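Braided or monofilament for practice packs?

kalell_bench
Ordering thread for our October knot-tying evenings. Norkmont sells braided at 300 per box and monofilament at 400. Is the mono worth it for beginners?

tmh
No. Braided has less memory and holds a knot with fewer throws. Mono slips until you learn to seat it. Start with braided.

Rorance
Disagree. If they learn on braided they get lazy about throws, then switch to mono and everything unravels. Teach the harder one first.
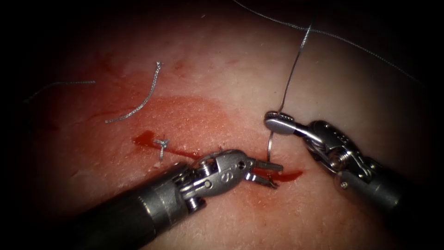

Posted by Helge Forsberg, 8:40 pm

Braided, pale grey-blue, knot tied and ends cut short. I find the color easy to see against red. On tails I disagree with most handouts: leave them longer on mono, because it creeps.

tmh
Agreed on tails. Rorance, the failures I see come from crossed hands, so you get a granny instead of a square knot. Material has nothing to do with it.

Rorance
Material shows the mistake sooner. Braided hides it.

kalell_bench
Going with 2 boxes of braided and one of mono for the last evening. Does the braided fray if stored out of the packet?

tmh
A bit. Keep it on the card.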